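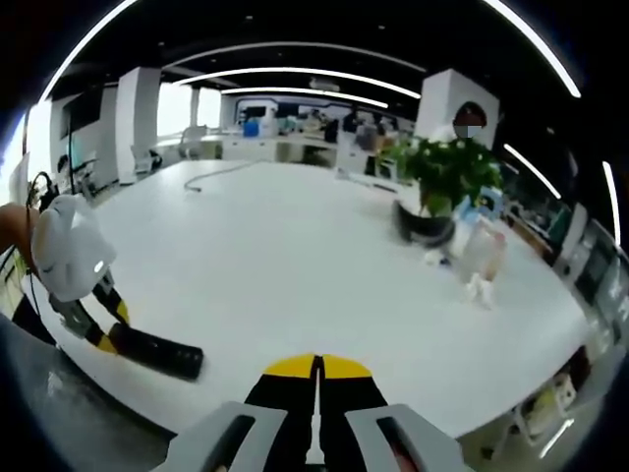
Abb. 1: Zwei Handgreifer am weißen Tisch, rechts die Topfpflanze.

Wer führt hier wen? Automatisierung und Arbeitsalltag bei Tikance
Projektbericht von Delali Darko und Ott Baranauskienė
Abgabe: 19. April 2018

1. Ausgangslage

Als wir im Januar bei Tikance in Darnden anfingen, hatten wir eine Forschungsfrage von vier Zeilen Länge und einen Interviewleitfaden mit 40 Fragen. Die Forschungsfrage wurde am ersten Vormittag gekürzt, der Leitfaden am zweiten. Übrig blieb: Was ändert sich für Menschen, die bisher Bestellungen gepackt haben und nun einem Roboterarm beibringen sollen, wie man das macht?

Tikance verpackt für andere Firmen Kleinteile, Geschenkartikel und Zimmerpflanzen. Das neue System heißt Nosora und soll später einen Teil der Packplätze übernehmen. Bis dahin lernt es aus Vorführungen. Die Beschäftigten nehmen Handgreifer, an denen Kameras sitzen, und führen damit Handgriffe aus, die sie mit bloßen Fingern in einem Bruchteil der Zeit erledigen würden. Intern heißt das »Vormachen«. In der Betriebsvereinbarung steht »demonstrationsbasierte Prozesserfassung«. Gesagt hat das in unserer Gegenwart niemand.

2. Vorgehen

Wir haben sieben Beschäftigte befragt und an mehreren Tagen zugesehen. Dabei entstanden 126 Seiten Notizen, von denen ein beträchtlicher Teil davon handelt, wo wir nicht stehen durften. Die Gespräche fanden in der Arbeitszeit statt, was die Schichtleitung zugesagt und danach jedes Mal neu verhandelt hat. Alle Namen der Befragten sind weggelassen; in einem Betrieb dieser Größe erkennt ohnehin jeder jeden am Satzbau.

3. Ergebnisse

3.1 Die Arbeit wird langsamer, bevor sie schneller wird

Mit dem Greifer in der Hand packt niemand schnell. Zwei Finger, die sich nur öffnen und schließen, sind für einen Karton brauchbar und für einen Pflanzentopf eine Charakterprüfung. Eine Packerin mit langer Erfahrung beschrieb es so: »Ich kann das seit Jahren blind, und jetzt übe ich wieder wie im Praktikum.« Mehrere Befragte erzählten, dass sie sich in den ersten Wochen ungeschickt vorkamen und ungern beobachtet wurden. Wir haben das notiert, während wir sie beobachteten.

Die Zielvorgabe der Schicht wurde für das Vormachen zunächst nicht angepasst. Wer einen Vormittag am Greifer verbrachte, stand nachmittags in der Statistik schlecht da. Erst nach einer Beschwerde wurde eine eigene Zeile eingeführt, die Odoi heißt, nach dem Programm, das die Zeiten erfasst. Seitdem gilt langsames Arbeiten dort als Leistung. Einige finden das angenehm, andere misstrauen der Sache gründlich.

3.2 Neue Aufgaben, alter Lohn

Aus Packerinnen werden Vorführende. Sie entscheiden, ob ein Durchgang taugt, und verwerfen ihn, wenn der Griff abgerutscht ist. Das erfordert Urteilsvermögen, und alle Befragten waren sich einig, dass es anstrengender ist als das Packen selbst. In der Eingruppierung taucht die Aufgabe nicht auf. Die Personalabteilung teilte uns mit, man prüfe dies. Bis zum Ende unserer Erhebung wurde weiter geprüft.

Dazu kommt die Frage nach dem eigenen Wissen. Wie man einen Topf kippt, ohne dass die Erde mitkommt, stand bei Tikance nie in einer Anleitung. Jetzt wird es aufgezeichnet und gehört danach, laut Vereinbarung, der Firma. Ein Kollege sagte dazu, er gebe sich »Mühe, aber nicht bei allem«. Nachgefragt haben wir, Antwort bekamen wir keine.

3.3 Der Pausenraum

Am Packplatz wurde früher geredet. Beim Vormachen wird geschwiegen, weil beide Hände zu tun haben und der Kopf auch. Die Gespräche sind in die Pause gewandert, wo sie sich nun meist um Nosora drehen. Das System hat also immerhin die Pausenthemen bereits vollständig automatisiert.

4. Einordnung und Grenzen

Angst um den Arbeitsplatz kam seltener zur Sprache, als wir erwartet hatten. Häufiger ging es um Tempo, Anerkennung und schmerzende Handgelenke. Ob das an der zugesagten Beschäftigungsgarantie liegt oder daran, dass bei einem Gespräch die Schichtleitung in Hörweite Kartons faltete, können wir nicht entscheiden. Sieben Personen sind zudem keine Belegschaft. Die Spätschicht fehlt ganz, weil unser letzter Bus früher fährt.

5. Empfehlungen

Das Vormachen sollte als eigene Tätigkeit beschrieben und bezahlt werden. Die Zeiten am Greifer sollten begrenzt sein, mit Wechsel an einen normalen Packplatz. Außerdem wünschten sich die Befragten eine Rückmeldung, was das System mit ihren Durchgängen gelernt hat. Tikance hat angekündigt, die Empfehlungen im Schichtleitertreffen zu besprechen. Einen Termin dafür haben wir bisher nicht erhalten.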